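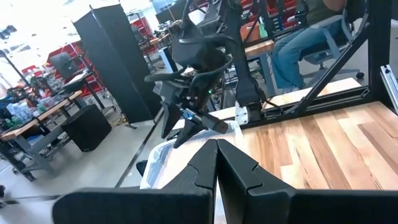
Zellholm, Prüfraum 2

Der Kasten war aus durchscheinendem Kunststoff, der Rand blass, die Wände mattiert. Nele Dekker trug ihn unter der Nummer 39 ein und ließ das Feld »Inhalt« frei. Die Tischplatte, helle und rötlich braune Leisten im Wechsel, war im Inventar als Einzelstück geführt, Wert 3000, Zustand gut.

»Inhalt ist ein Pflichtfeld«, sagte Yaqin Kong.

»Dann trag ich ›offen‹ ein.«

»Offen ist ein Zustand.«

Sie schrieb »offen«. Das Programm, eine alte Fassung von Geltora, nahm den Eintrag an und vergab einen Zeitstempel.

Bis Ende Juni musste der Raum übergeben sein. Die roten Kästen im Regal gingen an Postetti, die Bürostühle blieben. Für den Tisch gab es zwei Anträge. Der eine kam von Wycliffe Obura, der ihn vor Jahren bestellt und die Oberfläche seither zweimal im Jahr geölt hatte – auf eigene Rechnung, wie aus einer Randnotiz hervorging. Der andere kam aus der Verwaltung und enthielt keine Begründung.

Dekker las beide noch einmal. Gemäß Übergabeordnung hatte die Verwaltung Vorrang, sofern das Möbel vollständig war. Sie ging um den Tisch herum, prüfte die Kanten und drückte mit dem Daumen auf eine Fuge. Die Fuge hielt.

»Vollständig?«, fragte Kong.

Sie änderte »gut« in »in Klärung« und speicherte. Die Frist verlängerte sich damit um 10 Tage. Dann rief sie Obura an und fragte, welches Öl er verwendet habe.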